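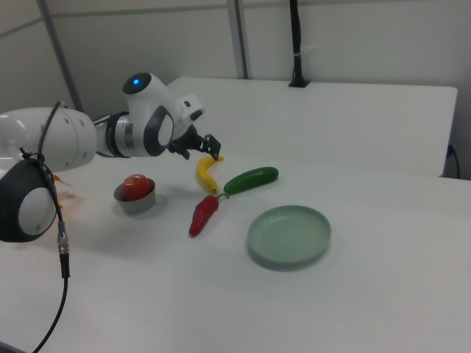 The director of Ravn is on her third coffee when we talk, and she is still laughing about opening night. Her film cost less than most wedding seasons, she says, and it sold out every seat at the Drovmont in its first weekend. Then it did it again.

"I kept refreshing the booking page on my phone," she says. "My producer told me to stop because I was holding a seat in the checkout every time."

If you haven't caught it yet, Ravn is a 90-minute thriller about a lighthouse keeper's daughter who starts hearing her own voice on the marine radio. It was shot in 15 days in and near Florkden, the fishing town where the director spent her summers as a kid. I have seen it twice and I'd happily go again tonight. The sound alone is worth the ticket!

She lights up when I bring up the sound. Most of the radio voices were recorded in a closet at her aunt's house, with coats on three sides. "We tried a real studio for a morning and it was too clean. The closet had this dead, woolly feel. You want to lean in and you don't want to lean in."

Hanix, the small distributor that picked the film up in October, first planned to open it on 2 screens and then move it straight to streaming. The Drovmont run changed that. More than 3,000 people saw it there before it went anywhere else, a lot of them driving in from towns that lost their own theater years ago.
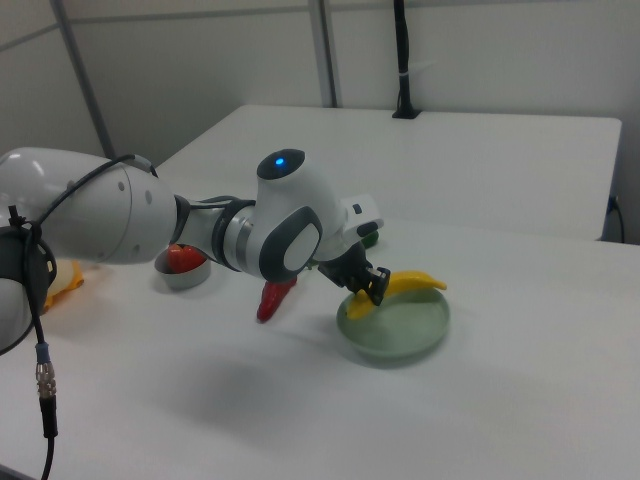

"People brought their parents," she says. "I stood at the back one night and there was a whole row of older ladies gripping each other's sleeves. That was the best review I got."

She is less sure about the ending, which has split audiences right down the middle. Without giving it away, the last shot holds on the daughter's face for a very long time, and some viewers have left furious. The director cut a shorter version and hated it.

"It took all the air out. Hanix watched both and asked which one I could live with, and that was the whole meeting. I know how lucky that is."

Her lead actor had never been in a feature before, only stage work and one radio ad for a tire shop. They met at an open casting call in Florkden, where the plan was to find extras for the harbor scenes. She read two lines off a crumpled page and the part was hers by lunchtime - the director had to call another actor that afternoon and apologize.

So what's next? She is writing something funny, she says, or trying to. It has a ferry in it and a very bad wedding band. There's no title yet and no money either, but the closet is available.

"My aunt has already asked if she should move the coats back."

Ravn is still playing evenings at the Drovmont, with a late show at 9:30.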